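Acceptance and safety check: Brelia two-arm table kit, supplied by Fultico
Date of check: 2019-01-16
Location: Zemach workshop, ground floor
Paperwork seen: quick start sheet, wiring sheet, Fultico service offer

Marks used: OK, OK with comment, ACTION, NOT CHECKED

1. Mounting
1.1 Base plates fixed to table: OK. Bolts marked with paint pen after tightening so any movement will show.
1.2 Table level and not rocking: OK with comment. One foot needed a packer. The kit does not include any.
1.3 Table surface: OK with comment. Scuffed but sound. Wipe down before each session, as grit gets under the trays.

2. Power and stopping
2.1 Status lights on both bases: OK. Green on both.
2.2 Emergency stop, each arm: OK. Arms held position when stopped and needed a deliberate restart.
2.3 One stop for both arms together: ACTION. Sold as an extra at 200. We think it should be in the basic price and have said so to Fultico.
2.4 Power supplies: ACTION. They are lying on the side shelf among other bits. Move them to a ventilated tray and label each one with the arm or device it feeds.

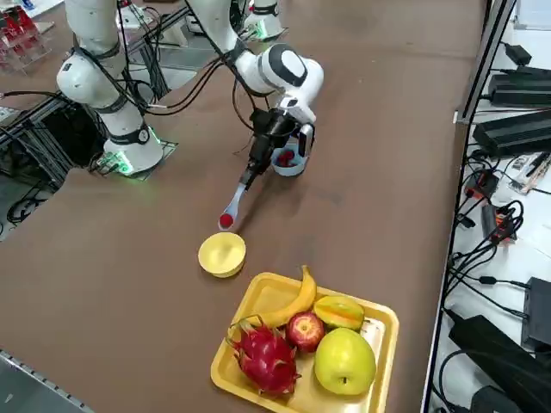
2.5 Mains leads: OK. Tested and tagged. Next test due October.

3. Cables
3.1 Gripper cable run: ACTION. Too much slack by the wrist. Clip it to the forearm and leave enough for full rotation.
3.2 Cables between the arms: ACTION. Keep them off the working area. The Brelia wiring sheet shows a sleeve, but ours came without one. Asked for.
3.3 Floor: ACTION. Loose leads at table edge. Trip risk for anyone standing at the front. Fit trunking.

4. Gripper and handling
4.1 Gripper holds a spoon by its handle: OK. Grip force left at the factory setting.
4.2 Items in use: OK with comment. Fruit on the yellow tray, small red balls for spoon work. Pick up any dropped balls before people walk round the table.
4.3 Finger pads: OK. Replace at 2,000 cycles according to the sheet. Nothing in the software counts cycles, so a paper log is needed.

5. Reach
5.1 Arm clear of rear post at full sweep: OK with comment. Clear at slow speed. Repeat at working speed before sign-off.
5.2 Arm clear of back shelf: ACTION. Set a software limit and take loose equipment off the shelf.
5.3 Arm to arm clearance: NOT CHECKED. The Ren planning add-on is needed for this and our trial licence had run out. 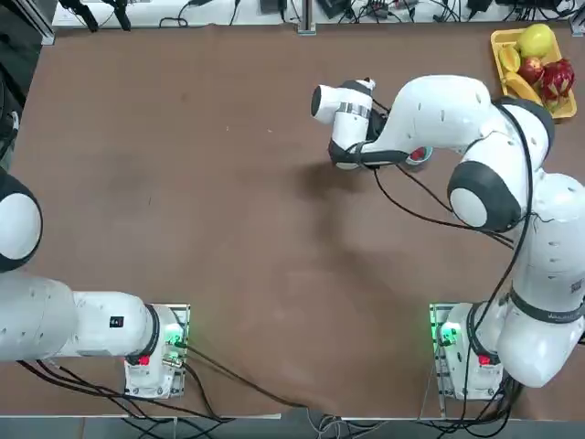 Item 5: right arm over the table, fruit tray in the far corner, back shelf behind.

6. Supplier service
6.1 Setup visit: OK. Took almost 5 hours. Fitter was tidy and answered what we asked.
6.2 Manual: OK with comment. Clear on setup, thin on maintenance.
6.3 Service plan: 2 visits a year. Reasonable, but call-outs are charged on top.

Result: may be used at reduced speed with a trained person at the stop. Full speed only once 2.3, 3.3 and 5.2 are closed and 5.3 has been done.

Related items
Fixed guard and fence checklist
Portable appliance test log
Ren planning add-on: trial notes
Fultico service plan, price list
Workshop induction sheet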